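The Wunwood loop is open end to end!

The last stretch of the loop is finished, and if you haven't been out there yet, please go. You can now start at the Zason Street lot, follow the creek as far as the old Cozma mill (built in 1887 and still standing, bless it) and come back through Bromumwood without once walking on the shoulder of a road. I did the whole thing on my first free morning and then went back after dinner to do half of it again.

The part I love most is how easy it is on the feet and on wheels. The old cinder track turned to soup every spring - strollers sank, bikes slid, and my own knees complained for days.
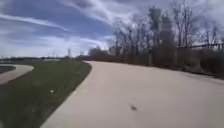

A gentle bend in the path, with grass alongside.

There are 19 new benches, spaced closely enough that my mother is willing to try the full loop, and the mile posts have finally been repainted. The plant sale brought in 452 dollars, all of it going toward native shrubs for the creek bank. Planting is set for October, when the ground is softer, and we have 400 seedlings to get in. Bring gloves and a trowel if you own one!

One small request: the gate by the mill sticks. Lift it a little as you push, and make sure it latches behind you - the goats next door are quick.

Last updated: 2020-05-01
19 shares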